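Kitchen Automation at the Givanthorpe Site
Second progress report to the Pudimcombe Fund
Prepared by Nesrin Avcı, project lead
20 Oct 2019

Status

The work plan approved in March is on schedule except for item 4 (oven loading), which has slipped. Spending to date is within budget.

Staffing

No positions have been cut. Two prep posts have been rewritten so that part of each shift goes to supervising the arm, clearing faults and logging stops. Taner Toprak and Graziella Caputo completed the operator course and now train others. Staff report less repetitive lifting. They also report more standing and waiting, mostly during fault recovery, and the shift pattern will be reviewed to deal with this.

Pay grades for the rewritten posts are not settled. Alper Kılıçarslan is handling this with the site manager.

Handling trials

The bench trials use whole vegetables and a countertop toaster oven. The team logged 850 pick attempts in the period, of which 559 were completed without operator help. Of the remainder, 128 were grip failures. The others were stopped by the operator or timed out. 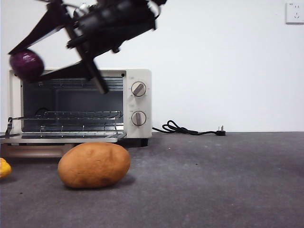

Round items with smooth skin remain the weak point. Grip force is set by item type, and the present settings for onions are a compromise between slipping and bruising. Duygu Yüksel is testing a slower approach speed, which costs time on each cycle. Potatoes are easier to hold but vary more in length, so the release point over the rack has to be set wider.

Next period

Finish item 4. Move the stop log from paper to the Oltska system. Train 9 more staff at the Ene kitchen before any equipment is moved there. A revised date for oven loading will be sent separately once the speed tests are complete.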